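To: Britby Center Users list
From: Facilities Office, Britby Center
Subject: Re: Water service at meetings and table setup

Dear members of the list,

The Facilities Office thanks the Siten group for its message, which is quoted in part below. Several other groups have written on the same matter, and this reply is sent to the full list so that all users of the building have the same information.

> We would like to ask whether the change in water service is
> permanent. Our members were used to finding pitchers and glasses
> in the room. At our May meeting there were bottles and paper cups
> on the side counter and no pitchers at all. Several people poured
> over their papers, and one set of minutes had to be copied out
> again. We would also like to know who is expected to clear the
> tables, and what should be done with bottles that have been opened
> but not finished.
>
> Secretary, Siten group

The change is permanent. The glass pitchers were withdrawn after the dishwasher in the Daltora Room kitchen was taken out of service. The cost of a replacement, including plumbing, was quoted at $2,991, and the Center does not plan to make that purchase in the current budget year. Bottled water and paper cups will be supplied for all bookings of two hours or longer. Groups with shorter bookings are welcome to bring their own.

The following arrangement applies in the Daltora Room and the Rathnayake Room.

Bottles and cups will be left on the side counter before the start of each booking. They should be carried to the tables by the group itself. Cups are to be set upright and clear of any papers, and each bottle should stand next to the cups it is meant to fill. Please pour on the table with the cup standing, and do not fill cups held in the hand over documents or equipment. A cup filled to the rim is difficult to lift without spilling, and users are asked to stop well short of it. 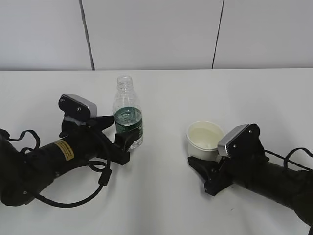
Bottle and paper cup on a white tabletop. The bottle is partly filled and has no cap on its neck.

Caps should be kept with their bottles. The cleaning staff have reported a number of loose caps under the tables and, on two occasions, in the floor outlets. Once everyone has been served, the caps should go back on and the bottles should be moved to the middle of the table or returned to the counter.

With regard to the question of unfinished bottles, any water left at the end of a meeting is to be emptied into the kitchen sink, and the empty bottle placed in the recycling bin by the door. Opened bottles must not be left for the next group or put in the refrigerator. Unopened bottles may stay on the counter. Paper cups go in the general waste bin. They are not accepted for recycling by our hauler, whatever may be printed on the sleeve they come in.

Each group is responsible for clearing and wiping the tables it has used. Cloths are kept in the drawer under the counter. The white tabletops mark easily, and coffee in particular should be wiped up at once - please do not use the scouring pads, which are intended for the sink only. Spills on the carpet should be reported to the front desk before 9 p.m. so that they can be treated the same evening.

The Office regrets the damage to the Siten group's minutes. Tray liners have been ordered for both rooms and will be placed with the cups when they arrive. Groups expecting more than 13 people should mention this on the booking form, as the standard supply will not be sufficient.

Questions about this notice may be sent in reply to the list or left in writing at the front desk.

Facilities Office
Britby Center

--
You are receiving this message as a subscriber to the Britby Center Users list. To change your delivery settings or leave the list, contact the list administrator.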